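Skira Desktop: frequently asked questions

Last updated March 7, 2023

Thanks for stopping by! Most of what lands in our inbox is covered somewhere on this page, so have a wander through before you write in. If your question is about billing or seats, the Suominen portal is still the place for that, and the folks over there are very patient.

What does Skira do, in a sentence or two?

It takes recordings from hand-held grippers and turns them into clean, time-aligned episodes that your policy training code can read. It handles the syncing, the pose tracking, the finger-opening estimate and the trimming, and it gives you a viewer so you can look at what you've got before you spend a night of compute on it.

Does it work in ordinary homes, or do I need a tidy lab bench?

Ordinary homes are what we built it for. The tracker likes texture, and a lived-in room has plenty of it — cushions, shelves, a heap of folded clothes on the sofa, all of that gives it something to hang on to. A crowded tabletop is fine too. What it really doesn't enjoy is a bare white wall filling most of the view, so if you're recording in a sparse room, try to stand where there's some furniture behind the table.

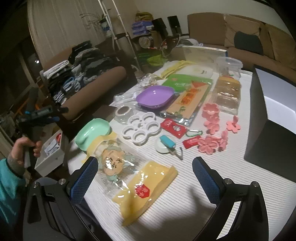 We do ask that you leave the big things alone once you've made the mapping pass. Small items can move about as much as you like (that's rather the point of the exercise!), but if somebody shifts the couch halfway through, please record a new map.

Can I load two grippers into one session?

Yes, up to 2 per session. Each gets its own trajectory, and Skira places both in the same map afterwards. Start them in any order you please; the aligner sorts out the offset from the clocks.

How does it work out how far open the fingers are?

From the colour of the pads, mostly. There's a short calibration where you open and close the fingers a few times, and after that the estimate runs on every image. If you've swapped your pads for another colour, open the Divlow settings panel and pick the new one with the eyedropper. People forget this step more than any other, and then write to us quite worried that their gripper has been shut all day.

Why has the viewer put an orange flag on part of my episode?

Orange means the blur score went over your threshold, nearly always from a quick turn of the wrist. The default threshold is 38, and we raised it in the February release after hearing from plenty of you that the old one was too fussy. A flagged stretch isn't thrown away. Tracking often carries straight through it, so have a look at the trajectory plot before you delete anything. 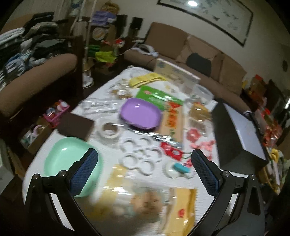 Strong motion blur over a crowded table, with the gripper fingers spread wide and nothing between them.

How many episodes can I process at once?

The desktop version will queue up to 175. Beyond that you'll want the Zirnent command-line tool, which is included in your licence and is happy to run overnight. Our own largest batch so far was 1585 episodes, and it did finish, though we wouldn't suggest trying it on a laptop.

Can I label objects in Skira?

Only at the episode level for now. You can type a task sentence and add tags, and both are written into the export. Per-object masks are on the list, and we'd love to hear which formats you'd find handy.

Where do I send a bug report?

Use Help, then Report a Problem, and tick the box that attaches the log. A short note on what you were doing at the time is a great help to us, even if it seems too small to mention.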